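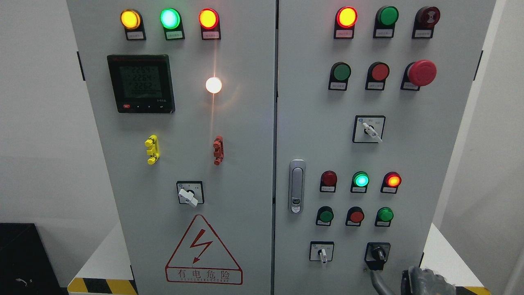 Last changed: Nov 14, 2019

Halent opened its new biscuit hall at Pickering to the public in October, and I went along with Damián Tovar, mostly for the free shortbread. The leaflet promised "a bakery without waste". I have my doubts. Our guide, Dean Dobson, gave a figure of 683 trays a shift but couldn't say how many go in the bin.

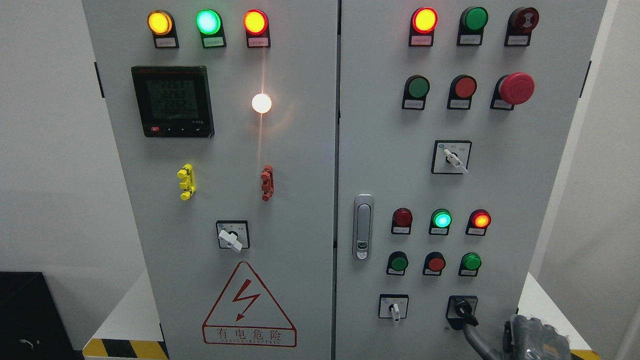 Waste is hard to check on a 59-minute tour. We saw four ovens, all spotless, and were hurried past the packing room. Dean was keener on the power supply, and fair enough, a cabinet with yellow, green and red lamps all lit at once does look busy. It says nothing about broken biscuits – and those were what I had come to ask about. He said a report would follow. Damián ate almost 4 packets' worth of samples and thought the ginger ones were stale.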